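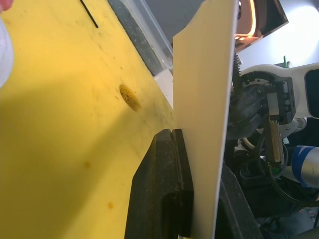

Stains on a yellow work board, is it worth trying to save?

I bought a second-hand bench from a house clearance in Lundascombe in June and the top is one big yellow board. I use it for gluing up card models, mostly buildings, so it doesn't take much of a beating, but it came to me already used and I have probably made it worse. There are greyish smudges and scuffs across the middle, dark specks scattered among them, and two brownish-orange stains lower down that I would really like to get rid of. The little oval yellow sponge pad is what I've been going at it with, using warm water and washing-up liquid. The smudges got a bit lighter, or I talked myself into thinking they did. The two stains have not budged at all.

My brother-in-law swears by a cleaning paste called Petrenko, which he says will take anything off anything. I looked it up and the small tub is 25 quid, and the page selling it has a line about removing 99 per cent of marks "from any surface". Any surface? Glass and suede and a cake? I'm not inclined to believe a word of it, but I'm also running out of things in the cupboard under the sink.

I don't know what the board is made of. The finish is matt, it isn't greasy to the touch, and water sits on it for a good while before it spreads. The seller knew nothing, or said he didn't. I don't know what made the stains either. They could be rust, tea, varnish or old glue for all I can tell.

So, does any of these pastes do what they claim, or should I leave it alone and stop looking at it? I don't want to sand it. I also don't want to be told to put a cutting mat over the top, as I've already got one and it slides about.

Margareta Stoica

LostbridgeLen
Just get the paste. Used it on my cooker and it came up like new. You only need a tiny bit so a tub lasts years.

Costel Moldovan
A cooker is enamel and will put up with nearly anything, so I wouldn't take that as proof of much.

I used to refit school craft rooms and I've cleaned more painted and coated tops than I care to remember. Most of the pastes I've tried are a fine grit in soap. They work by rubbing. On a hard glossy surface you get away with it, and on a matt one you end up with a shiny patch the shape of your elbow movement, and then that annoys you more than the stain did. I haven't used Petrenko itself, so it may be the one that's different, but I'd want to see it done on a matt board by somebody who wasn't selling it.

Before spending anything, try the following, and try it first at the back or underneath:

Bicarbonate of soda mixed with a few drops of water, left on the stain for ten minutes with no scrubbing, then wiped off with a soft cloth. That sometimes shifts tea.

If nothing happens, a drop of white vinegar on a cotton bud, dabbed on the stain only. Rinse it well. If it is rust you should see some colour come away on the bud quite quickly. If you don't, more vinegar won't help. Don't do this while the bicarb is still on there, whatever you have read elsewhere. They cancel each other out and all you get is fizz.

Surgical spirit is the next one up and may deal with old glue or varnish, but it can lift paint as well. If the bud comes away yellow, stop.

The dark specks I'd be less hopeful about. If you can feel them with a fingernail they are sitting on the surface and a plastic scraper (an old bank card will do) ought to flick them off. If you can't feel them they are probably in the finish and they're staying. Same goes for the scuffs.

And check which side of that pad you are using. Some of those little sponges have a rougher face, and if yours does, you may be putting in scuffs as fast as you take out smudges.

I know you said no mat, but the sliding is easily cured with a strip of rubber shelf liner under it. Brakance do it by the roll, or any hardware shop will have something similar for less.

Margareta Stoica
Thank you Costel. I did the underneath first as you said and nothing terrible happened. Bicarb did nothing whatsoever on either stain. With the vinegar, one of them has gone noticeably paler and there was brown on the bud, so I suppose that one was rust, though I'd like to leave it overnight before I believe it. The other one is exactly as it was. I haven't got any surgical spirit in and I'm not sure I'm brave enough.

The bank card got a fair few of the specks off. They look like dried paint.

I did look at the pad and couldn't swear to either face being rougher than the other, but I've gone over to a cloth anyway. I'm still not having the mat.

LostbridgeLen
Paste would have had both of them off by now.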